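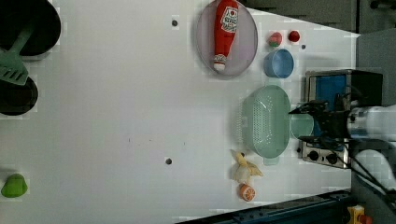

FOMEN, Apr 27, 2026

A robot arm can learn to put kitchen things in their right place with much less human teaching than before, if the teaching is done in short pieces. This is the main result of a study presented today by the Tudose laboratory in Fomen, together with its partner Gretia.

Usually a person guides the arm through a whole task from start to end, and the robot learns from many such recordings. The Tudose group cut the task into short steps, such as moving to an object, closing the fingers and putting the object down. The person shows each step separately, and a program called Ploler decides in which order to join them.

For the tests the group used a white table with toy food and simple kitchen items, among them a ketchup bottle on an oval plate, a strawberry and a halved orange. The places of the objects were changed between trials, so that the arm could not just repeat a movement it had learned.

The new method needed 205 recorded steps to reach the same level as the older method reached with 386 full recordings. As a step takes only a short time to show, the saving in hours of work is larger than these numbers suggest, the group writes in its report.

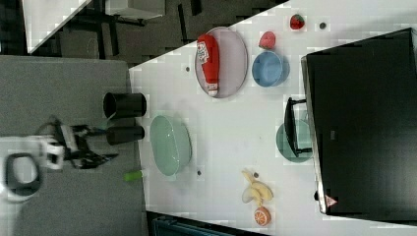

The gripper beside the test table, with two black cups close by.

"We were surprised mostly by the recovery," said Horațiu Pascu, who leads the study. "When the arm misses an object, it can go back one step and try again. In the older method it often continued as if it was holding something."

The results are weaker for things that are round and smooth. Small toy fruit rolled away in about 30 of the trials, and the program has no step yet for following an object that moves. The order of the steps was also wrong in 17 trials, mainly when two objects were lying very near each other.

Gretia will repeat the tests with a different arm during the summer. The recordings and the step list will be open to other laboratories after that, but the Ploler program itself will stay closed until the group has finished its manual.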